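Minutes of the Meeting of the Working Group for the Erkley Chapel Organ and Gallery

Held on Mar 5, 2021, in the reading room of the parish house

Chair: Vilmos Győri
Minutes: A-yeong So
Apologies were received from two members. Their written remarks were read under items 2 and 5.

1. Minutes of the last meeting

The minutes were accepted with one correction. In item 4 the word "pipes" must be "front pipes", as the inner pipes were not discussed on that evening.

2. State of the organ case

The chair reported on the visit of the workshop Werkon to the chapel. The organ case carries the year 1726 on the back of the middle tower, painted in black by hand. The workshop believes that the year belongs to the case and not to the instrument inside, which was rebuilt at least once. The group had a long discussion about this. Mr. Győri reminded the members that the parish book speaks of "a new organ" but gives no maker.

The workshop found old woodworm damage in the lower frame and in the left side panel. There is no fresh dust under the holes. Two of the carved leaves on the left tower are replacements from a later time and were fixed with iron nails, which have now rusted and split the wood. Werkon proposes to take out the nails, to close the splits with lime wood, and to keep the later leaves in their place. One absent member wrote that the later leaves should be removed, as they are of poor quality. After discussion the group agreed with the workshop. The later leaves will stay and will be described in the final report.

3. Paint samples from the gallery front

The report of the conservator, Hegyi, was sent to all members before the meeting. Samples were taken at 16 points on the gallery front. Under the brown paint there is a gray layer, and under this, in most of the samples, a blue one with traces of gold on the moldings. In the samples near the stairs the blue is missing. Hegyi thinks that this part of the front was moved or made new when the stairs were turned.

It was asked if the blue layer can be shown on the whole front. Hegyi answers in the report that it is possible only where the gray layer is weak, and that an honest result would be patchy. The group did not want to decide before it has seen a larger trial area. Hegyi will open one full panel, the second from the north wall, and the members will look at it together by daylight.

4. Climate and working conditions in the chapel

A-yeong So read the values from the climate recorder. In the winter months the humidity went down quickly each time the heating was used for Sunday service. The workshop asks that the heating stays off for the whole time when the case is open. The parish agrees to this and will hold the service in the parish house until the case is closed.

The members who help with cleaning the dismantled parts are asked to dress warmly, as the chapel is cold also in spring. For handling the gilded parts only the clean cotton gloves from the workshop may be used. Food and drinks stay in the parish house.
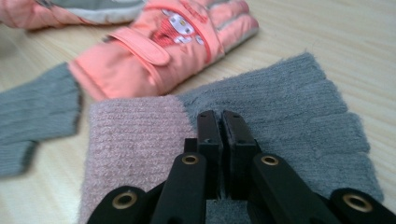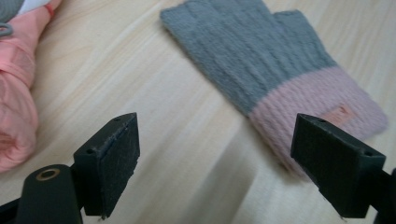
Knitted gloves on the table

5. Storage of the dismantled parts

The front pipes and the carvings need a dry room for the time of the work. Two places were compared. The first is the old school room, which is near but has a narrow door. The second is the storage hall of the firm Jukum, which has a wide gate and steady temperature, but the parts must be driven there. The second absent member wrote in favor of the school room because of the cost.

Werkon measured the door and the longest pipe will not pass without being tilted. The workshop does not want to take this risk. Decision: the pipes go to Jukum, the carvings and the small panels go to the school room. Each part will get a numbered paper label tied with cotton string. Adhesive tape must not be used on any painted or gilded surface.

6. Costs

The chair presented the offer from Werkon. The price for the case did not change from the first offer. The transport to Jukum is new and adds some 3 percent to the total. The diocese has confirmed that it will pay 40 percent of the work on the case, but nothing for the gallery front. The group asks the chair to write again to the diocese with the report from Hegyi, as the blue layer was not known at the time of the first application.

7. Other matters

A visitor to the chapel has offered an old photograph of the gallery, taken before the stairs were turned. A-yeong So will ask to borrow it and will have a copy made for Hegyi.

The question of the bellows was moved to the next meeting.

8. Tasks

V. Győri: letter to the diocese; signed order to Werkon for the case only.
A-yeong So: photograph; list of labels; copy of the climate values to the workshop.
Hegyi: trial panel on the gallery front.
Werkon: plan for the dismantling, with the order of the pipes.

The next meeting will be in May, in the chapel, so that the trial panel can be seen. The exact day will be sent by letter.

Minutes written by A-yeong So, read and approved by V. Győri.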